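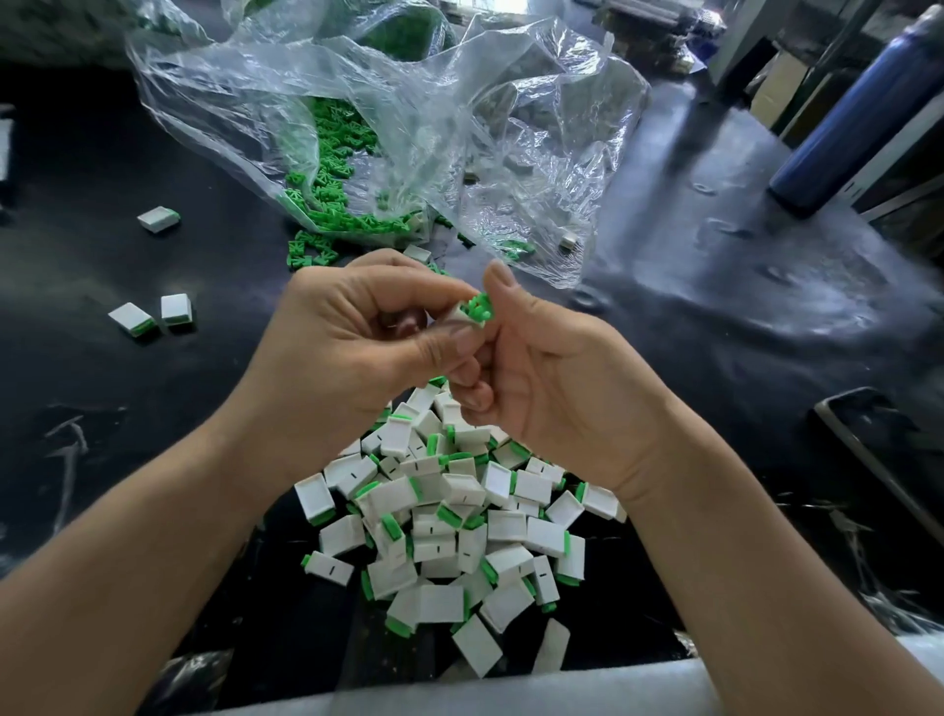

A day at Skarnumden Mill

The old woollen mill at Skarnumden opens to visitors twice a year, once in late winter and once in September. I had been meaning to go for a long time and had always found out about it a week too late. This year I saw the notice in January, in the window of the library at Pridlow, and wrote it on the calendar before I took my coat off.

The mill stopped making cloth a long time ago. The building was then a furniture store, and after that it stood empty until it was divided into units and let to small firms. The ground floor of the main building is now workshops and the first floor is mostly offices. The top floor has been kept as it was, with the wool hoist and part of one line shaft still in place. Down by the river is the wheelhouse, where a group called the Skoltano project has been repairing the sluice gates and the channel behind them.

Getting there

There is a bus from Pridlow, the number 16, which stops at the bottom of Mill Lane. It runs every hour in the morning and less often after two, so check the return times before you set off. I went by bus and was glad of it, as the car park is small and the lane was lined with cars on both sides by the time I walked up.

Entry is free. You sign in at a table inside the yard gate and are given a sticker and a map. The map is a photocopy of an older map and the café is marked in the wrong place. It is in the old dye house, on your left as you come in, not beside the chimney.

Tours of the top floor have to be booked at the table and they fill up early. The workshops and the river path can be seen in any order. If you have trouble with stairs, the lift goes as far as the first floor only. There are 111 steps from the yard to the top by the stone staircase, according to the sign at the foot of it, and the treads are badly worn on the inner side. Keep to the rail.
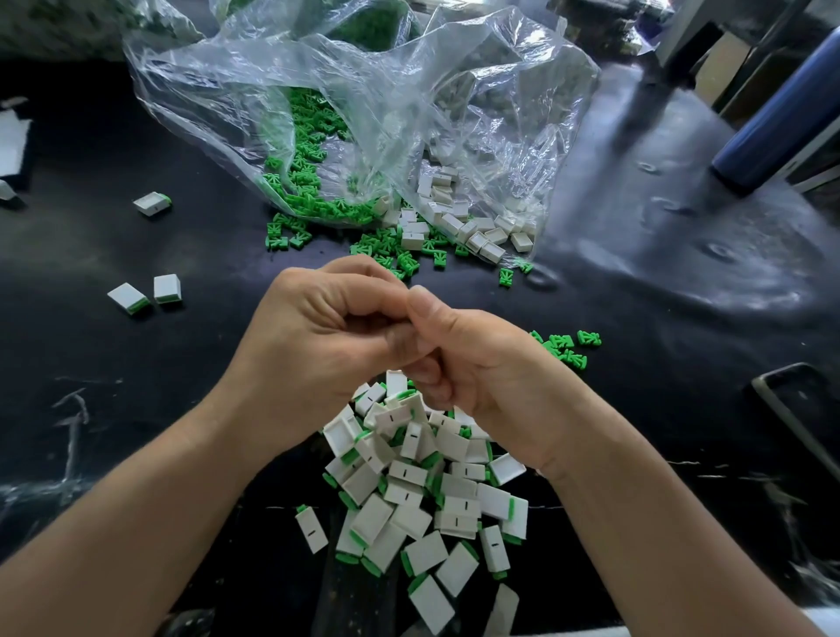 Skarnumden, Thursday, February 26, 2026

I arrived a little after ten. It had rained in the night and the yard was full of puddles, but the sky was clearing and it stayed dry until I left.

I began with the ground floor while it was quiet. The units open off one long corridor, and on the open day those that want visitors leave their doors open. There was a bookbinder, a woman who recovers chairs, a firm that cuts foam for packing cases, and at the far end Mac Mathúna, which does light assembly work. At Mac Mathúna the work is done by hand at benches. They put together small white plastic parts with bright green end pieces. I stayed a few minutes and then moved on, as the corridor was getting busy behind me.

I spent longest with the bookbinder. She had a stack of parish registers in for repair and was sewing one of them on a frame by the window. The old thread had gone brown and she had kept it in an envelope to go back with the book. She also sells plain notebooks at a fair price. I bought one.

My tour of the top floor was at half past eleven, led by Diarmuid Dunne. His grandfather was a foreman in the carding room and he knows the building very well. He had us stand at one end of the floor so that we could see how far out of level it is. A marble would roll from the north wall to the south, he said, and in the years when the looms were running the boards were packed up with slate to keep the machines straight. Some of the slates are still there. You can also see the dark patches where oil dripped from the shaft bearings on to the floor.

The wage book for one winter is on show in a glass case, open at a page where half the names have a line through them. Dunne explained that the river had frozen and the wheel could not turn, so those men and women were sent home without pay. I would have liked to read more of it. He said that copies of other pages were held at the county archive and could be seen by appointment.

The tour took nearly an hour. It is cold up there, with no heating and several missing panes, and I would advise a warm hat.

Lunch in the dye house was leek soup with bread, or a cheese roll, or both. The tables are long and shared. The floor still has the stone gullies where the dye was drained off to the river, covered now with iron grids. Children were dropping crumbs through them.

In the afternoon I walked down to the wheelhouse. The wheel itself has gone – it was cut up for scrap – but the pit is there, and so is most of the stone channel that fed it. Pádraig Mac Carthaigh gave a talk beside the upper sluice. He is a stonemason by trade and has worked on the Skoltano project from the start. The channel wall had fallen in along one stretch, and roughly 1,000 stones had to be lifted out of the silt and laid on the bank to be sorted before any could go back. They are set in lime mortar, which cannot be laid in frost, so most of the work is done between April and October.

The new sluice gates are oak. He wound one up by hand to show us and let the water through for a minute or two. It made far more noise than I had expected. Somebody asked whether there would ever be another wheel. He said that there was a drawing for one but no money, and that the next job was the footbridge.

The river path carries on past the weir to the edge of the village and back by the church. It is an easy walk of half an hour, muddy at the first stile. There were two dippers on the stones below the weir and a heron further up. I had the path almost to myself.

I caught the ten past four bus. If I go again it will be in September, when the channel work can be seen going on and the top floor should be warmer. I would also book the tour first and look at the units afterwards, as two people behind me in the queue had come from some distance and found every place taken. The café takes cards but the bookbinder does not. Dogs are allowed in the yard and on the river path, on a lead, and not inside the mill.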